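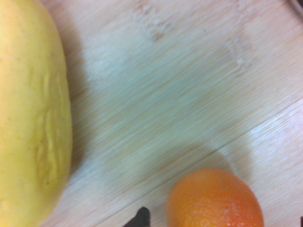
Wrinkled yellow fruit, eat or toss?

anard_kitchen
Posted Thursday, December 27, 2018
Got a box of yellow mangoes from the Besson market before the holiday. Most are gone. The last ones are puckering on one side, a patch of folds in the skin and some small dark speckles. Are they past it? I was going to cut them up for a salad tonight.

drustbridge22
Wrinkles are fine on the yellow kind. I wait for them. Smooth skin usually means sour at the stem end.

pfeller
Disagree. A few fine wrinkles all over, sure. Folds in one patch with the rest still smooth is a bruise half the time. Press it with your thumb. If it dents and stays dented, cut that side off first and look at the flesh.

drustbridge22
I have eaten plenty with one wrinkled side. They get like that from sitting on the counter near a heater.

pfeller
And I have thrown out plenty that were brown to the pit. Smell the stem. Sour or like wine, it goes in the trash.

Bok-nam Won
Both happen. We sold fruit for years and I would not guess from the skin. Cut it. Brown strings near the seed you can trim. Gray or slimy, no. I get 200 grams of flesh from a good one this size, less from an old one.

anard_kitchen
OK, will cut one and see. Side question, does the juice stain bamboo? My board is a pale one from Grikon.

drustbridge22
Rinse it right after and stand it on edge. Mine is fine.

pfeller
It gets in at the seams where the strips are glued. I oil mine in February and again in summer. Don't soak it.

anard_kitchen
Cut two. One was good all the way through. The other had a brown spot under the folds the size of a quarter, trimmed it and used the rest.

pfeller
So a bruise.

drustbridge22
One out of two.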